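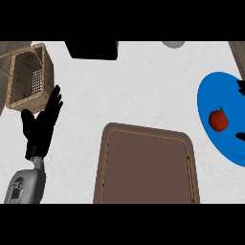 去Dorkholm开放日之前我给自己定了个规矩：只看一个工位，看到腿酸为止。往年逛这种活动我都是每个门口站一会儿，拿一袋子传单，回家什么也想不起来，朋友问好不好玩，我只会说咖啡不错。今年学乖了，8月9日一早坐车从Cledham出发，路上把楼层图看了两遍，挑中了Parri实验室的双臂台面工位，内部叫Flemwood。名字的来历我问了，带我的人也不知道，说她来的时候就这么叫，贴在机柜上的标签都发黄了。

带我的是Ffion Dafis，管这个工位的日常，也就是开机、标定、换件、骂它。（最后一项是她自己加的。）她一听说我打算在她这儿泡一整天，先是愣了一下，然后很高兴地给我拖了把椅子过来，还提醒我别坐那把蓝的，会往下掉。

先交代一下我是什么水平：我在一家做食品包装的小厂管设备，平时伺候的是抓取机和输送带，气动夹爪拆过无数个，五根手指的手一个也没拆过。所以下面写的东西，软件那边的细节要是有错，算我听岔了，欢迎来信纠正。

工位有两份

Flemwood有一件事我来之前没弄明白，它是成对的。一份是实体，摆在走廊尽头有玻璃墙的房间里；另一份在仿真里，跑在隔壁一台嗡嗡响的机器上。两边都是一张白色带灰纹的台面，两条灰色的前臂，两只黑色的手，外加一套固定的道具。实验室的人绝大多数时间待在仿真这边，把动作调顺了再拿去实体上试。我一开始有点失望嘛，大老远跑来，谁想看屏幕。结果在屏幕前坐得最久的就是我。

因为维护的活儿两边都有！我以前总以为仿真这东西装好就完事了，又不会漏油，又不会掉螺丝。Ffion听完笑得挺大声，说仿真里的东西坏起来比真的还烦人，真的坏了至少会响。

她给我举了个例子。有一阵子右手总是在离目标还有一点距离的地方停下来，手指张着，就是不往前走。她和Caradog Phillips折腾了很久，查控制器，查延迟，查关节限位，什么毛病都没有。最后发现是有人更新了拇指的模型，外形看着一样，用来算碰撞的那层外壳却比原来胖了一圈，规划的时候总觉得拇指要蹭到东西，于是就停。画面里怎么看都好好的。她现在的习惯是，每次换模型都要把碰撞外壳单独显示出来看一遍，两层叠着看，转着圈看。她说得咬牙切齿的，我在旁边拼命点头，因为我们厂去年换过一批“完全一样”的吸盘，也是这个故事。

早上的开机

早上那一套开机流程我从头看到尾。顺序写在一张塑封的纸上，用麻绳拴在机柜把手上，边角被捏得发软。

第一件事是看，手背在后面看。实体那间屋子，进门先绕台子走一圈，看线缆有没有被谁挪过，看地上有没有掉东西，看急停按钮是弹起来的还是按下去的。Ffion走这一圈的时候不说话，也不让我说话。走完了她才解释，前一晚最后走的人按规矩要把急停按下去再离开，要是早上来发现是弹起来的，那说明有人没按规矩收尾，后面每一步都得加倍小心。

然后上电，先控制柜，再两条臂，最后两只手。手一定放最后。我问能不能一起上，她说能，但是手一上电会自己找零位，手指会一根一根地动，这时候臂要是还没站稳，手指可能会敲到台面。敲一下不至于坏，敲多了指尖的套子会磨白。她拿了一只换下来的指套给我看，顶上磨出来一小块发亮的地方，摸着滑溜溜的，没有抓力了，拿光滑的东西一定打滑。

手找零位的样子特别好玩。拇指先动，慢吞吞往外撇，再收回来，接着别的手指挨个弯一下伸一下，像刚睡醒的人在试自己的手还听不听使唤。我录了一段，回家给我女儿看，她要求看了好多遍。

上完电是暖机。两条臂走一段固定的路线，不拿东西，慢走。关节里的润滑脂冷的时候阻力大，早上头几趟的电流读数会偏高，走一阵子才落下来。墙上有张坐标纸，Ffion还在用手画这条曲线，铅笔点的点。电脑里当然都存着，可她说手画的好处是每天早上都得看它一眼，哪天的点子飘上去了，笔尖走到那里自己就会停住。我真喜欢这个做法，回来就想在厂里也贴一张。

标定，标定，还是标定

上午剩下的时间全在标定。我本来以为会无聊，准备了一包坚果。

要对齐的是三样东西：相机看到的位置，臂以为自己在的位置，还有仿真里摆的位置。三个里头有一个跑偏，手就会很自信地去抓一团空气。做法说起来不难，在台面上放一块标定板，让臂带着指尖去碰板上的几个点，每碰一个点，记一次相机的读数，再记一次臂自己的读数，差出来的就是要修正的量。难在碰。碰得太轻没有接触，碰得太重板子会动，板子一动前面的全白做。

Ffion让我来碰了一个点。用的是一个小手柄，推一下走一点点。我自认手稳，推到最后还是重了，板子挪了一丝，她看都没看我，伸手按了“重来”。第二次我屏着气，好歹过了。她说我比上次来的那批学生强，不过我怀疑她对谁都这么讲。

板子的固定方式有讲究。以前用双面胶，撕下来台面上会留一层黏的，灰全粘在上面，过几天相机就开始在那块地方认出奇怪的纹路。后来Caradog做了一个带定位销的底座，销子插进台面预留的孔里，孔平时用白色的小塞子堵着。塞子丢过好多回。机柜最上面那个抽屉里有半抽屉备用塞子，全是他一次打印出来的，他说这辈子不想再打第二次。

道具的位置也归标定管。仿真里台面左上角是藤编的提篮，右边是一只很蓝的盘子，靠近手的这边是棕色的板子，再加一个红色的小家伙，就这几样，中间留一大片空的白台面给手来回走。练的动作是让红的那个在盘子和板子之间换地方，听着简单得不得了。提篮暂时不参与，但不能拿走，因为左手抬起来的时候正好在它旁边，有它在，规划就得认真绕开；拿走了，动作练出来是顺的，可一放回去就出事。Caradog管它叫“考官”。

我问为什么盘子要这么蓝，蓝得像玩具。Caradog说是为了跟白台面分得清楚，灰纹的台面放白盘子，相机在边缘那里老是犹豫。红的放在蓝的上面就更好认了，颜色差得远，新手调视觉的时候先拿这一组过关，再换难的。 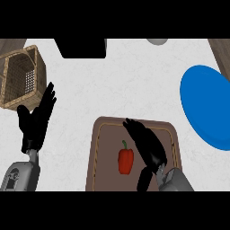

说到两只手，我在屏幕前看得最久的就是它们怎么“让路”。两条前臂都从靠近操作者的一侧伸进来，地方就那么大，右手要往板子这边来，左手就得待在别处。待在哪儿是有规定的，叫停靠位。左手的停靠位设在提篮附近，手指朝上伸着。头一回看我还以为它要去抓提篮，等了半天没动静，问了才知道人家在休息。

停靠位改过很多次。最早设在身体两边，离台面远远的，安全是安全，可每次干活都要走一大段路，时间全花在路上了。后来往里收，收得太狠，两只手的小指那一侧差一点点就碰上，仿真里没事，搬到实体上，线缆的弯曲比模型里的粗，真的就刮到了。线缆！又是线缆。我在厂里一半的停机都是线缆闹的，听到这儿简直想跟Ffion握手。

她处理线缆的办法值得多写几句。手腕后面的那一束，外头套编织网管，网管的两头用热缩管收口，收口的地方再垫一圈软胶条，免得网管的毛边磨进线皮里。每隔一段扎一个魔术贴，绝对不用尼龙扎带。扎带收紧了会勒，而且剪的时候总有人手快连线一起剪了（她没说是谁，但是屋里有个人低头喝水去了）。走线的余量留在肘部，不留在手腕。手腕转得最多，余量放那儿就会甩来甩去，甩久了接头松。肘部转得慢，弯也大，让它在那里打个松松的弧。

我问弧要多松，她说手腕拧到两头的极限，弧既没有绷直也没有拖到台面上，就对了。拧的时候要断电，用手慢慢拧，眼睛看着弧，别看手腕。

午饭和Uliana

午饭在楼下吃的，开放日有免费的汤，土豆韭葱汤，排队排到楼梯口。我端着汤跟Uliana Bondarchuk坐到了一张桌子，她负责仿真那一份，也就是上面说的“坏起来更烦人”的那边。她一边吃一边拿餐巾纸给我画图，画完汤洒在上面了，所以下面全凭记忆。

她说外面的人爱问仿真像不像，问的都是画面。台面的灰纹要不要画，篮子的编织要不要一条一条做出来，藤条的缝里透不透光。这些当然有用，给相机看的嘛。可她的时间大多花在看不见的东西上：摩擦，重量，重心，手指按下去那一下软不软。红色那个小家伙的重心调过好几轮，调得偏高，手指一碰它就翻；调得偏低，它又像粘在台面上一样，怎么推都稳如泰山，练出来的手法到了实体上，一碰就滚跑了。

她有一张表，叫“两边不一样的事”。凡是有人在实体上看到、在仿真里看不到的现象，不管多小，都往里写一行。写的人不用负责解释，也不用提方案，写就行。她每周挑几行出来查。我问表有多长，她翻了翻眼睛说不想谈这个。不过她很认真地讲，一张只许写有答案的问题的表，最后会是空的，而工位照样天天出毛病。

我追问她最得意的是哪一行。她想了一会儿，说是板子的那条槽。板子靠边有一圈浅浅的槽，实体上的指尖划过去会轻轻顿一下，力的读数上有个小尖。仿真里原先那圈槽只是画上去的颜色，划过去是平的。控制程序没见过那个小尖，到了实体上一顿，就以为碰到了障碍，往回缩。她把槽做成真有深度的，事情就过去了。写下那一行的是个来实习的学生，只写了四个字：“手会咯噔”。

我把这四个字记在了汤碗旁边的传单背面，那张传单现在还在我冰箱上。

下午：换一个指套

下午运气好，赶上一次真的换件。右手食指的指套磨到头了，Ffion本来打算收工以后换，看我眼巴巴的样子，就提前了。

判断要不要换，看两个地方。一个是肉眼看磨白的面积，另一个是查次数。柜门内侧挂着个本子，每只手指一页，上一次换到现在抓了多少下，从记录里抄过来。食指那一页最后一行写着2863。我问有没有规定到多少必须换，她说没有死数，拿的东西不一样，磨得也不一样，只看次数会把好的换掉，只看外表又容易自己骗自己，两样对着看才踏实。

换的步骤我按当时记的写下来，给同行参考。

先让手走到维修姿势，手心朝上，手指半弯，然后断手的电，臂的电留着，抱闸抱住。Ffion强调了两遍臂不能断，她说有一回整个断了，臂往下沉了一点点，虽然就一点点，人的手正好垫在下面，夹出一块青。

接着拆。指套根部有一颗很小的螺钉，头朝里，要从掌心那边伸进去拧。螺丝刀是专门磨细了杆子的，插在一块写着“别拿走”的海绵上。螺钉拧出来立刻放磁盘里，别放台面上，白台面灰纹，小螺钉躺上去跟隐身了似的。她们有过趴在地上找一下午的经历。

旧套子往外拔的时候要转着拔，直着拔会把里面那片薄薄的传感垫一起带出来。传感垫贵得很，指套便宜得很，所以整套动作都是围着保护那片垫子来的。拔下来以后用不起毛的布擦一下指骨的表面，看看垫子的边有没有翘。翘了就得停下来重新贴，不能凑合。

新套子套进去之前在里口抹一点点滑石粉，真的一点点，她用的是棉签尖。我们厂换密封圈也是这么干的，我忍不住说了一句，两个人就着滑石粉聊了好久，后面排队参观的人都绕过去了，不好意思。

套到底以后对准一条小刻线，刻线歪了，指尖的弧面就歪，抓圆的东西会往一边跑。对准了再上螺钉，用手指捻到头，再用扭力刀走一声咔哒，够了。

最后一步最容易被偷懒：换完要重新归零传感垫，还要重新碰标定板。新套子比磨过的旧套子厚，厚一丝也是厚。不碰的话，手指每次都早到那么一丝，看着没问题，力的读数却一直偏着，过几天谁也想不起来是哪天开始偏的。Ffion在本子上写日期，写原因，写是谁换的，然后把旧套子装进小袋子，贴上标签，扔进一个饼干盒。饼干盒里全是旧指套，哗啦哗啦的。我问留着干什么，她说新来的人上手之前，先把盒子里的倒出来，按磨的样子分分类，分完就知道这只手平时是怎么干活的了。我也试着分了几个，发现有的是磨在正中间，有的是偏着磨一边，偏着的那些多半来自拇指。她说拇指老是斜着顶上去，新版的抓法在改这个。

我偷偷问她能不能送我一个，她给了。现在挂在我钥匙上。

慢速和快速

换完件不能马上全速跑。先用慢速把常用的几套动作过一遍，人站在急停旁边，手就悬在按钮上头。慢速的那几趟，Mali Bowen也过来看，她是写抓取程序的，平常坐楼上，开放日被拉下来当讲解，讲了一上午嗓子都哑了。

她看东西的角度跟我完全不同。我盯着手指有没有松动，线有没有刮到，她盯着手掌的朝向。她说抓东西这件事，手指合拢那一下已经是尾声，之前手从哪边来、手腕转成什么角度、拇指放在哪里等着，才决定了能不能抓住。手斜着过来，在目标旁边留一条缝，先不碰，停一下，再收。停的那一下是她坚持要加的，有人嫌慢，想去掉，她就是不让。停一下，相机可以再看一眼，位置有出入还来得及改；要是一路冲过去，看清楚的时候东西已经滚了。

停多久呢？屏幕上写着200毫秒，她说这个数也是吵出来的，吵到最后是各让一步的结果。我在旁边拿手机掐，根本掐不出来，人的感觉就是手到跟前稍稍迟疑了一下，挺有礼貌的样子。

我问能不能给我看抓失败的，她特别大方，翻出来一个文件夹，全是失败的录像。有捏得太靠上面滑脱的，有拇指晚了半步把东西推走的，还有一个是什么都对，就是抓起来以后松不开，手指抬着，东西粘在指尖上晃。那一段大家都爱看，叫“舍不得”。查下来是指套刚洗完，没晾透就装上了。从此以后塑封纸上多了一行字，洗过的指套放架子上过夜。

架子就在窗边，一排小木桩，指套一个一个倒扣在上面，像一排小帽子。

收尾时的小事

傍晚人少了，我又回去看了一遍收工。比开机快，但一样仔细。两只手先回停靠位，再回收纳姿势，手指微微收拢，别握紧，握紧了过夜，套子会压出印子。断电的顺序跟早上反过来，手、臂、柜子。擦台面用的是半干的布，清洁剂只用一种，瓶子上画了个笑脸。别的牌子擦完会反光，相机第二天要闹脾气。道具洗的洗、擦的擦，盘子正面不许贴任何标签，要贴贴背面。

仿真那边也有收工，我以前没想过！Uliana每天走之前让它把当天的场景从头重放一遍，跟前一天的结果比，有对不上的就留一张字条给第二天的自己。她说有一回字条上写着“左手拇指不对，别问”，第二天早上她对着字条看了很久，一点也想不起来昨天看见了什么。后来只好重跑，跑到中午才找到，是一个关节的限位被人改小了，又没写记录。

Bleddyn Rowlands是实验室的头儿，一天里我就见了他两次，一次在汤那边排队，一次是临走。他问我有没有什么意见，我憋了一天了，就直说：塑封纸上的字太小，急停旁边那盏灯从椅子那个角度看不见，还有那把蓝椅子真的该扔了。前两条他掏出本子记了，第三条他说不行，那把椅子比他来得还早。

我还跟他打听了备件。手指关节的备件他们常备2套，够一只手坏两回。再多他也不愿意存，说型号改得快，存久了就成了废品。我们厂的做法正好反过来，恨不得把仓库塞满，听他说完我回来清点了一下自己的库房（拉了一张单子，脸红），有些密封件的包装都脆了。

给想去的人说几句

Dorkholm的开放日是免费的，要先在网上登记，楼下领胸牌。停车很难，园区里的位子早早就满了，从Cledham坐车过去要在环岛那站下，别坐过，坐过了得走一大段没有人行道的路，我二月份来办别的事时走过一次，鞋全湿了。

Flemwood那间屋子限人数，玻璃外面随便站，里面一次只放几个进去。建议吃完午饭就去，人都在排汤。想上手碰标定板的，提前跟Ffion说一声，她挺愿意的，就是别戴手表，会磕到台面。小孩子可以看，有个垫脚的台阶，栏杆外面就能看到手找零位，不过得赶早上那一趟。

耳朵敏感的人注意一下隔壁那台跑仿真的机器，风扇声不小，坐久了头会闷。我坐到后来都有点习惯了，出门站在走廊里反倒觉得安静得奇怪。

纪念品柜台卖马克杯和钥匙扣，杯子上印着一只手，拿过来细看，拇指画反了。我指给卖杯子的小姑娘看，她说今天已经有160个人跟她说过了，我说你还真记着啊，她把柜台上划正字的纸转过来给我看。杯子我还是买了一个，容量不错，早上喝燕麦正好。

回程在车上我把笔记理了一遍，列了回厂要办的：手画一张电流曲线贴墙上；手腕上的扎带全部换成魔术贴，余量挪到肘部；买一个磁盘；再开一张“两边不一样的事”，我们没有仿真，就改成“图纸上没有的事”。曲线已经贴上了，铅笔拴在旁边。魔术贴还在路上，供应商说下周到。

磁盘买错了，买成了个带灯的，凑合用吧。有人知道那种磨细杆子的螺丝刀自己怎么磨才不会软头，麻烦在留言里教教我，我已经磨废一把了。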